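From: Iolanda Aguiar
To: siswood-teleop list
Date: Jan 24, 2023
Subject: Re: Toast task, operator notes

Marcelino Lins wrote:
> We started on the toast task with the Otosero leader arm and I'm not
> happy with our demos. Two operators, and they grab the bread in
> different places. One pinches it by the top crust, the other goes lower
> and then hits the toaster on the way out. Do you enforce one grip or
> let people do what they like? Also, do you keep the episodes where
> someone fumbles and recovers?

Marcelino,

We let people do what they liked for the first 400 episodes and I would not do that again. The policy trained on those came down between the two grips and touched the slot edge. Vasilică went back and sorted them by hand, and we kept the ones with the grip near the middle of the top crust. New operators now get one page of instructions and 33 practice runs that we throw away.

A few things that helped. Line the fingers up with the slot before you go down, and do it high, with the wrist already turned. If you turn the wrist once the tips are next to the bread you will drag the slice against the metal. Close slowly. There is no force feedback on our leader arm, so people squeeze until they see the bread bend, and by then the crust is crumbling. Ghizlane has her operators watch the wrist view for the closing part and the overhead view for everything else.

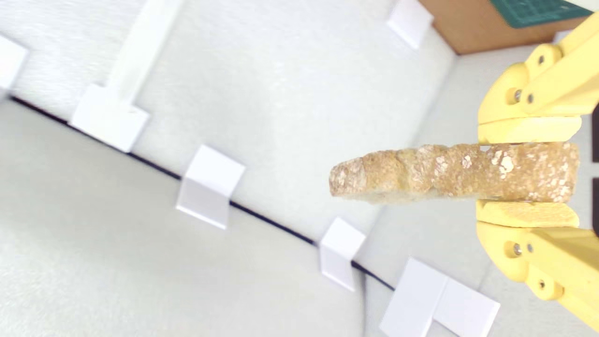
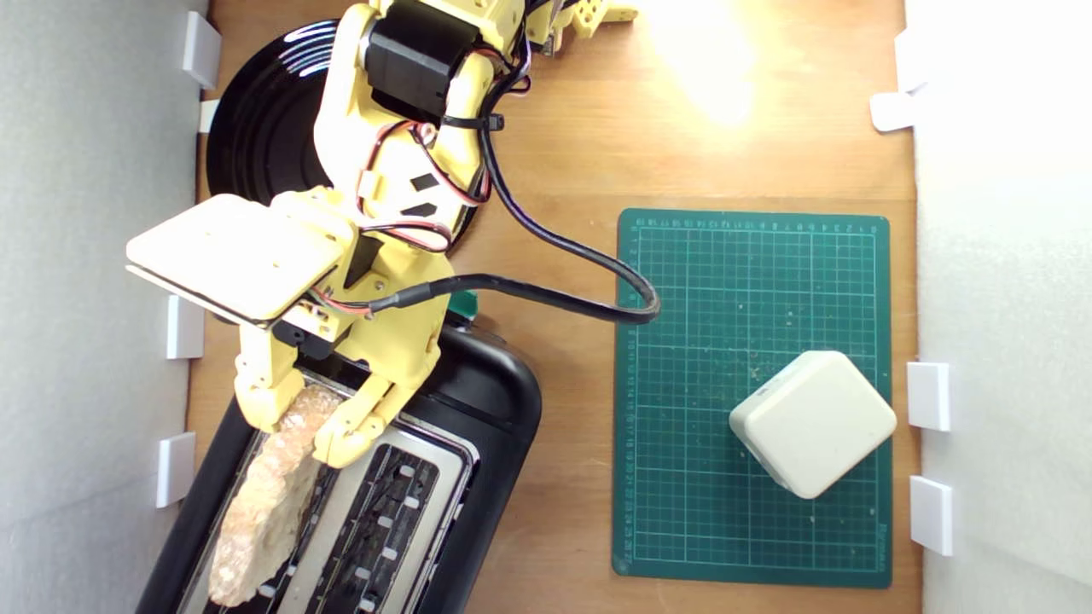
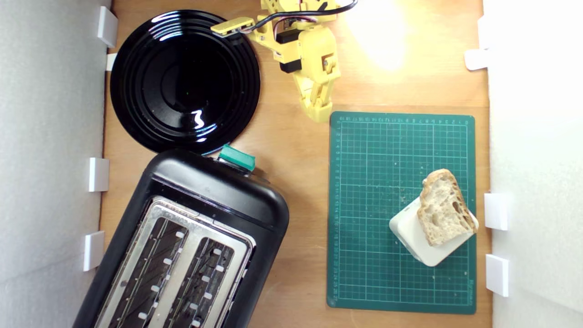

Bread in the gripper, bread at the slot, bread on the plate.

On recoveries, yes, keep them, but only if the operator fixed it in one go. A missed grasp, back up, second try, done - that is useful. Three or four stabs at it are not, and we drop those. We have 1,591 episodes after cleaning out of 2,612 recorded, so expect to lose a good part of what you collect.

Placing is easier than picking but it has its own problem. Operators tend to let go too high because they can't judge the height from overhead. Tell them to go down until the bread stops moving relative to the fingers, then open, then wait a beat before pulling back. Without that pause the learned policy starts to leave while the fingers are still closing on the crust.

Vary where the plate sits and how it is turned between episodes. We did not at first and had to redo most of a week.

I can send the operator page if you want it. It was written for the Urker setup, so the button names won't match yours, but the order of steps should carry over. Also, which control rate are you recording at? Ours was set wrong until somebody compared the timestamps.

Iolanda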